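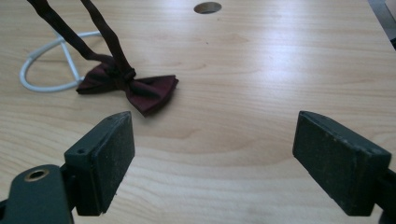 Burgundy bow tie on the table, neck straps up.

Ticket subject: Nemus tie rack, bow ties slide off the hooks
Status: open
Shop: Quinlan, Anport branch

Opened in February. We use the white wire spinning rack for the ties on the wooden table. Long ties stay well. Bow ties with a neck strap fall when a customer turns the rack, mostly from the upper hooks. In one afternoon I picked up 14 of them. Please advise if we have the wrong hooks or if the rack is put together badly.

Update, 10:20
Support asked me to check that the pole is pushed fully down into the base. I took all the ties off, pulled the pole out and put it in again. It went down a little more than before, so it was not fully in. The upper hooks still lean when I look from the side.
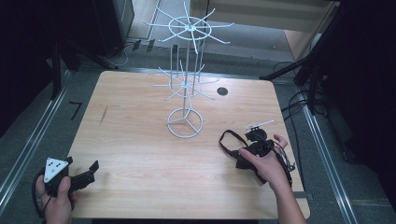
I turned it slowly by hand with no ties and it did not rub anywhere. With ties only on one side it pulls to that side, and then the straps move to the ends of the hooks. So I think the weight is one part of the problem — maybe the bigger part.

Update, 11:45
Second question from support was if the table is level. I put a spirit level on it in both directions. Along the grain it is good. Across the grain the bubble is a little off, and I put folded card under two of the legs. Now it is good also.

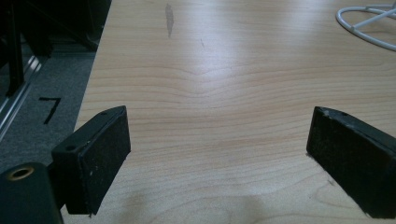 Tabletop, pale wood with the grain running mostly across.

Update, 14:05
Hung everything again. Long ties go opposite each other, bow ties on the lower hooks, with the strap closed first. I turned the rack five times and one bow tie fell. It was a strap that I forgot to close.

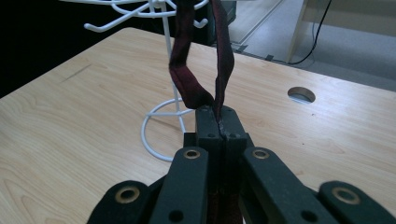
Maroon tie, with the white wire stand behind.

Still open: can we order the deeper hooks from Arnen for the upper part, or do they not fit this model? Please leave the ticket open until I have an answer on this.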